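Larnum halts server rework cell after gripper overtravel fault

Larnum has stopped one of its automated server rework cells at the Stelham site after the arm went past its programmed stopping point and pressed against a wall-mounted fixture plate. The fault was logged on 10/5/18 during the early shift. There were no injuries.

The cell handles small parts for rack servers. Parts wait in holders on a printed plate fixed to the back wall, and the arm moves between the plate and an open chassis on the bench. According to the fault report, the controller raised a force alarm 4 mm beyond the taught position and the arm then held where it was. An operator pressed the emergency stop on the teach pendant and the cell was isolated.

"The alarm threshold did its job, but it was set too high for a printed fixture," said Sveva Villa, who leads the automation group. "We would expect a trip well before that distance."

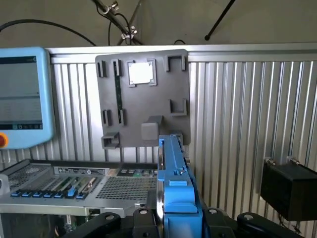
Engineers traced the error to the tool offset table. A replacement fingertip was fitted in February and its length was entered by hand. The value was correct when saved, but a later controller update from Vundasard restored the previous table without a warning on the pendant. The cell had run roughly 3,000 cycles between the update and the alarm, most of them at bench height, where the difference in reach had no effect.

Lorna Mackay, the site's safety engineer, said the guard interlocks were tested afterwards and found to be working. Two holders on the plate showed cracks at the base and the plate is to be reprinted – the drawing is unchanged.

Larnum has told its other sites to compare stored offsets against measured tool length before restarting after any update. The force limit for moves towards the plate has been lowered to 52 N, and a check of the offset table has been added to the start-up routine. The cell will stay out of service until the new plate has been fitted and the arm retaught.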